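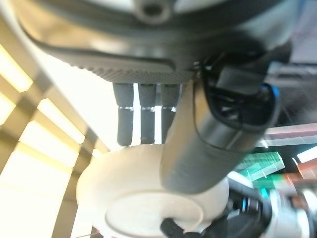
Ticket 1007: White dish, dull ring that won't wash off
Opened by: Esi Nartey
Assigned to: Severino Valcárcel
Area: Flilside, shared kitchen
Status: Open, waiting on second soak

Esi Nartey
Hi! I've got one of the white rounded dishes from the Bedik set and there's a dull ring on the inside that I can feel with a fingernail. Regular dish soap does nothing. I ran it through the machine twice, hot cycle, and it came out the same. I love these dishes and use them for everything (salt, lemon wedges, tea bags, you name it), so I'd really like to save this one. Is it the glaze going, or is it something stuck on?

Severino Valcárcel
Great question, and I'm glad you didn't go at it with steel wool! Two checks before we try anything:
1. Put a drop of water on the ring and leave it. Does it sit up, or soak in?
2. Rub a little white vinegar on one small spot with a cotton swab. Any change?

Esi Nartey
Water sits up. Vinegar fizzed a tiny bit and the spot feels smoother now!!

Severino Valcárcel
Oh, that is good news. Water sitting up says the glaze is probably still sound, and the fizz points to hard water scale. We had the same thing on the kettle lids in April. Try this:
- Fill the dish with warm white vinegar to just over the ring.
- Leave it 23 minutes. (That's how long the kitchen timer goes before it sticks. Twenty or thirty is fine too.)
- Tip it out, rinse, and rub with a soft cloth and a pinch of baking soda.
- Rinse again and dry it right away. Don't let it air dry, our tap water will start the whole thing over.

Esi Nartey
Did all of that at lunch. Most of the ring is gone! There's a stubborn patch on one side, maybe the size of a pea. The rest feels like new and I've been showing it to people.

Gonzalo Rivas
Jumping in from the Zavham side. We have the same dishes and the pea-sized patch took us 2 soaks. Use fresh vinegar the second time. I reused the first batch and wasted an afternoon.

Severino Valcárcel
Thanks Gonzalo, adding that to the notes. Esi, go for the second soak with fresh vinegar, and if the patch is still there, try a paste of baking soda and water left on for 7 minutes. No bleach anywhere near the vinegar, please.

Esi Nartey
Will do. Should I check the other dishes while I'm at it?

Severino Valcárcel
Yes please! Fingernail test on each one, and put any with a ring on the left side of the rack so Saturnino Manzano doesn't put them back in the cupboard.

Next update: after second soak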